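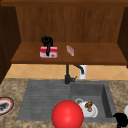 最后更新：2023年9月30日

首页　工单　知识库　数据采集　登录
搜索工单……　搜索

工单 2552：厨房水槽场景，示范样本在导出时被丢弃

提交人：Wojciech Nowakowski
项目：Karkisix
模块：Skasivix 仿真采集端
状态：处理中

现象：水槽任务共录制800条示范，导出后只剩500条。日志没有报错，被丢弃的条目只写了“初始状态无效”。客厅和书桌场景用同一版导出脚本，数量对得上。

已做的检查：
1. 换机器重新导出，结果一样。
2. 核对磁盘空间和写入权限，正常。
3. 抽查被丢弃的条目，用 Adier 回放工具能从头放到尾，动作序列完整。

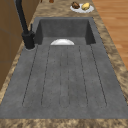 随后对比了各条的初始布局。装着两件食物的盘子放在台面上时，条目都能保留。盘子起始位置在水槽盆内的，有194条被丢掉。怀疑校验脚本把台面高度当成物体的最低允许高度，低于这个值就判为“掉落”。其余被丢弃的条目原因还没查清，先不合并处理。

临时办法：在配置里关闭高度校验，只对水槽场景生效。关闭后重跑了一个小批次，盆内起始的条目能正常写出，物体位姿字段也齐全。
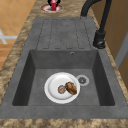
正式修改由 Marciniak 组来做，按场景读取容器底面高度，不再用全局常数。三月那批旧数据用的是同一个脚本，需要一起重新导出。重导之前请不要删除原始录制文件，训练集也先不要更新版本号。

待办：补查剩余条目；确认相机参数是否随条目一起保存；改完后在本工单下回复新的导出数量。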